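OK, a few people asked what our bench rules are for the robot arm, so let me do this as a thread. Grab a coffee, I get wordy about this stuff!

Some background. Two of us write the rules, me and Josué Brandão, and the whole sheet is called Ridgeway, after the road our first shop was on. It started as a sticky note. Now it's two pages and I will fight anyone who tries to make it three.

Rule one: one person owns the stop button. Their name goes on the whiteboard and they don't hold anything else while the arm is live. No phone, no coffee, no clipboard. If they need to scratch their nose, fine, use the other hand.

Rule two: the speed cap is 300 mm per second any time a human can reach the table. Yes, it's slow. Yes, your demo will look like it's underwater. I've had this argument with every new hire and I'm happy to keep having it.

Rule three: 5 minutes of quiet before the first run. You walk the cables, you check the finger pads for grit, you read the last entry in the log. (Esben Fogh calls this "church" and now everybody does.)

Rule four is the log itself. We're on entry 369 and I can tell you who wrote each one just by the complaining. Write what you asked for and what you got, on separate lines. "Went OK" isn't an entry. I have sent people back to their desks for "went OK."

Somebody asked if we follow a published standard. We read the real ones and we do a proper risk assessment for every cell -- please do that too, a thread from me doesn't replace it! Ridgeway just covers the everyday habits that sit on top.

Rule five, and this is where most of my pet peeves live: the table. Only things that are part of the task get to be on it. No tools, no tape rolls, no snacks you're planning to eat later. If it's on the table, the arm is allowed to go near it, so think hard about your sunglasses.

Also under five: caps on. Any bottle with liquid in it gets a closed cap before it goes anywhere near a gripper. We lost a keyboard at the Isham shop before that got written down, and I still miss that keyboard.

And leave room between standing things! I want space for both fingers to open all the way without brushing the neighbor. Basket off to one side, bottles spread out, and a nice big stretch of bare table in front. 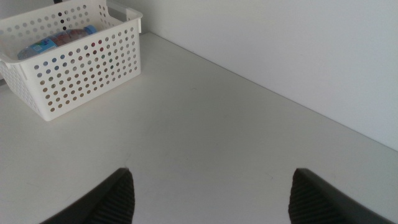
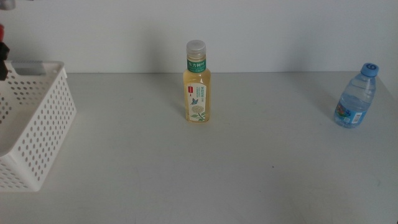

Basket and bottles, the usual suspects.

Rule six: nobody reaches in to "help." If something tips over, it stays tipped until the arm is stopped and the button person says so out loud. Josué wanted a hand signal too, but we tried it and everyone just waved at each other.

Rule seven: when you change the job, you start over at the slow speed. Doesn't matter if it ran 2000 times last month with a different object. New bottle, new job.

Things we're still arguing about: whether Cudo (our scheduling script, don't ask about the name) should refuse to start a run if the whiteboard name is missing. I say yes. Esben says then people will just type "Bob." We don't have a Bob.

I'm cleaning up the two pages for the Brolora meetup in June, and I'll post the text after that. If your shop has a rule you think we're missing, reply and tell me -- especially about handoffs between shifts, where ours is pretty thin right now.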